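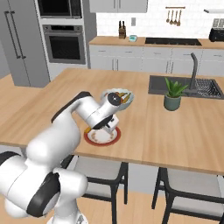
Screenshot from the planning sim, arm over the plate, bowl of carrots up by the wrist

Arm coming to our prep kitchen in November, what happens to the plating crew?

posted by prepline_mell

Ok quick background. I run mornings at a catering kitchen in Mellport, we do lunches for offices and two schools, 685 plates on a normal day. Owner signed with Arnier for one arm on the plating station. They sent us a sim of it portioning veg onto plates, thats the picture. It's set in a house kitchen with an island and bar stools, we have steel benches and no stools, but the job is supposed to be the same idea. Food in a bowl, arm, plate.

I have 3 people on plating. Owner says nobody loses hours. Fine, but he can't tell me what they'll be doing at 6 am when the arm is doing the carrots. Crew is asking me every single shift and I have nothing to say.

So, anyone worked next to one of these? What did your people end up doing? Did the pace change? And who cleans it, bc the sales guy kind of slid past that one. Also one of my platers has been on that station for years and is fast, really fast, and she's taking this personally. Not sure how to handle it.

Vaida Eglītis

We got ours at Lapiņa (hospital trays, not catering, so grain of salt). Long answer, typing on break.

Pace. The arm wasn't faster than my best person. It was steadier. Slow at the start of the shift compared to people, then people get tired and it doesn't. What changed was everyone upstream. Before, if the veg was late, platers grabbed something else, wiped down, helped on salads. Now if the veg is late there's an arm standing there and a manager looking at it. So the pressure moved to the prep cooks. Warn them, not only your platers.

Jobs. One plater became the person who runs it. Loads food, clears faults, checks portions on a scale. Other two went to garnish, lids, labels, special diets. Special diets turned out to be where we really needed hands, we'd been rushing those for ages. But it is more standing in one spot and less talking, and two people told me they missed the talking. Rotate them. We do two hours on the arm then swap, and everybody learns it, so it isn't one person's thing and you aren't stuck when they're out.

Cleaning. Get it in writing before November. Who, how long, which parts come off, what chemicals are ok on it. For us the gripper parts come off at every product change and the whole arm gets wiped at close. It added time at the end of the shift and for the first month it wasn't paid time until we made noise. Do not let that slide.

Your fast plater. I'd ask her to help set it up. Ask, don't assign. She knows what a good portion looks like and how soft carrots behave vs raw, and the installers will not. But if she's training the thing, she should get a lead rate for it. If the owner won't pay for that I would understand her saying no.

Also ask to see it run with YOUR food. The sim is fine for reach and where stuff sits. It told us nothing about sauce.

dockside_ray

We have one from Skellia, boxes not food. 115 people in the building when it came in, noboby was let go but they stopped replacing anyone who quit. So "nobody loses hours" can be true and you're still short handed a year later. Ask him about that.

Put tape on the floor so folks know where it swings. Thats all I got

tomk500

just tell them its the future lol. they'll get used to it. Ours broke the first week and we plated by hand like always, so keep your old bench set up somewhere

prepline_mell

Thanks all. Vaida this is great, esp the unpaid cleaning, would of missed that completely. Sent the owner a list tonight: cleaning time on the clock, rotation, lead rate for setup, what happens when someone quits. He answered the first two (yes and yes) and said "lets talk" on the others. Also asked Arnier for a demo with our food, roasted carrots and the mash. Mash is the one I'm worried about.

Haven't talked to my plater yet. Going to do it before shift tomorrow, just the two of us, with coffee. @dockside_ray how wide did you tape it? Our aisle is tight.

dockside_ray

full reach plus one big step. installer will give you the reach number, get it from him not the brochure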